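Play Corner Project at Firwood: where we are in October

Hi Tiziana,

You asked for a proper update before the next payment goes out, so here goes. Good news first: the pretend kitchen corner is nearly ready to open, and we've spent less than I feared (the Gresgate invoice came in at 83 dollars, delivery included!).

Money
Of the 200 dollars you set aside for play food and dishes, we have 30 left. I'd like to keep that back for replacements, if it's all the same to you. Small things wander off in coat pockets, and I'd rather have something in hand by spring than come asking again.

The room
The shelves are up and the low sink unit from Amato finally has its door. It took 3 phone calls to get the right hinge, but the people there were very nice about it. The rug still smells a bit, so I've had the windows open every afternoon.

Sorting the sets
Serena Grasso and I have been going through everything on the white table before it gets a home on the shelves. We started out very organized, fruit with fruit and dishes with dishes, and then of course it all got mixed up again. I like how the colors go together, though. The mint green colander is a big favorite of mine, nice and wide with a handle at each end, so two kids can carry it between them. The lavender-gray plate is a good size too, with a raised rim that should keep dinner from sliding onto the floor. I'm less sure about the ketchup bottle. It's fun, but I can already picture the squabbles over it, and I may put it away for the first few weeks. The strawberries and the half orange are staying out from day one. So is the little yellowish plush toy, which isn't food at all, but every kitchen needs a dinner guest. 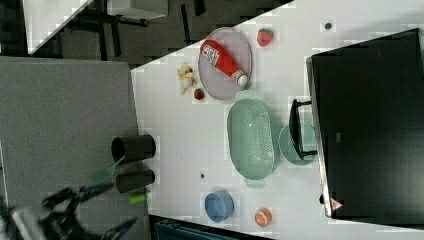 What's left to do
Labels for the shelves, mostly. Serena wants picture labels and I want words, so we'll probably end up with both. I also need to wash the dress-up aprons and get a price from Nuseteo for a second storage bin. I'll send you that as soon as I have it, along with the receipts.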